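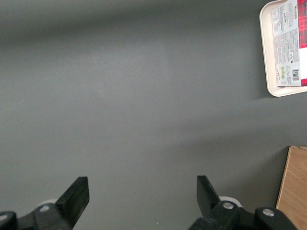
Sarnon is a tabletop robot kit for handling small packaged goods, sold by the firm Fullex. It consists of a single arm, a two-finger gripper, a camera mounted at the wrist, and software for recording and replaying tasks. The kit is offered to teaching laboratories, packing firms, and small research groups. It is the successor to the Nakdale, an earlier arm from the same company that was supplied without a camera.

Background

Work on the Sarnon began under the engineer Nusrat Sultana, who had previously designed the control board of the Nakdale. The first units were delivered in November to customers who already held a service agreement with Fullex. General sales followed, and the Nakdale was withdrawn from the catalog, although spare parts for it are still supplied.

Design

The arm is fixed to the rear edge of a table by a clamp. It has a reach of 68 centimeters and can lift up to 2 kilograms, including the weight of the item's tray, if one is used. The gripper fingers end in flat pads that may be replaced by the owner with a standard screwdriver. Fullex advises a matte work surface, as glossy tables can produce reflections that affect the camera. Boxed foods, cartons, and shallow trays are among the items named in the user manual as suitable for the standard pads. Glass jars require a softer pad, sold separately.

Tasks are taught by guiding the arm by hand. The software stores up to 1000 recorded motions, each of which can be renamed, shortened, or joined to another. Recordings made on the Nakdale cannot be imported.

Service

The purchase price includes three years of repair cover. On-site visits and operator training are provided under contract by Manríquez, a maintenance firm that also handles returns. Customers outside its service area must ship the arm to Fullex for repair.

Reception

Early reviews praised the wrist camera and the short setup time. Several criticized the clamp, which does not fit thick tabletops, and the lack of a printed manual. Fullex later issued a wider clamp, free of charge to existing owners on request.

Last updated: July 20, 2024
3 comments · 68 shares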